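# Recovering the arm after a protective stop inside the bin

Use these steps when the arm has stopped by itself while the gripper is below the rim of the picking bin. It happened to us twice in one shift on the Reteritz cell, and the second time we made it worse by being in a hurry. The gripper was driven sideways into the wall, one connector was pulled out, and the cell was down for 72 hours while we waited for a new finger. Please read the whole page before you touch the pendant.

## What usually goes wrong

In our log, fault 452 means that the measured force on the wrist was higher than the limit in the program. There are two common causes:

- The bin has moved on the table, so the arm goes down where the wall now is.
- A cable has caught on something, and the arm pulls against it.

The picking program, which we call Skotard, does not know the difference. It only reports the number. You must find the cause with your eyes.

## Before you move anything

1. Press the emergency stop, also if the arm is already standing still.
2. Wait 30 seconds. Keep your hands outside the bin during this time.
3. Write down the fault number and the last program line from the pendant.
4. Walk once around the table and look at the gripper from each side you can reach.

Do not lift out the objects yet. If one of them is under the gripper, it may be carrying part of the load, and the arm can drop a little when the object is taken away.

## Check the cables first

Follow the thick bundle from the large housing, past the wrist and down to the gripper. Then look at any thin cable which hangs free. A hanging cable needs enough slack for the wrist to turn, but the low point of the loop must not be able to hook on the bin wall or on a clamp.
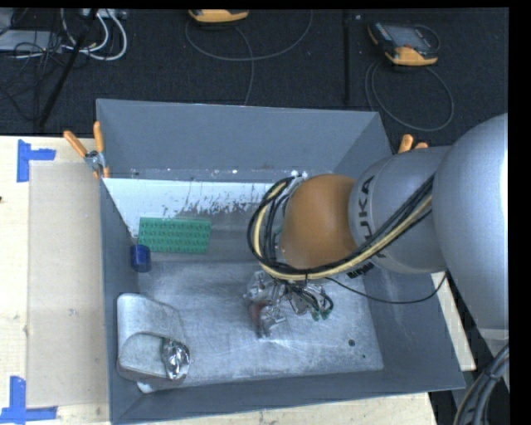 **Isten Handling Laboratory, Robot Cell Team**

On our cell the thin black cable sags from below the wrist towards the right wall of the bin, and this is the place where I look first. The short black wires on the right side of the gripper come next. Look at the green connector tips near their ends, and do not pull on a wire to test it.

Check also the clamps with the orange grips. Push the bin lightly with two fingers at a corner. If it slides, you have found your cause, and the clamps must be set again after the arm is out.

## Moving the arm out

1. Release the emergency stop and confirm the fault.
2. Choose manual mode with reduced speed.
3. Set jogging to the tool direction. After a collision the tool may be tilted, so compare its direction with the wall before you choose an axis.
4. Move back along the path the gripper came in, 2 mm at a time. Stop if the force value rises.
5. When the gripper is above the rim, move it to the service position.

Our mistake was in step 3. We jogged in the world direction with a tilted tool, and "up" was not the way out.

## Before you start again

Remove the objects and look at the floor and the walls of the bin. Old scratches are normal. A fresh dent must be reported, also a small one. Put the bin back in its position, close the clamps and run Skotard with no parts, at reduced speed, for one full cycle.

If fault 452 comes back during this cycle, leave the cell stopped and send the log to the Rao service desk. Do not raise the force limit to make the message go away.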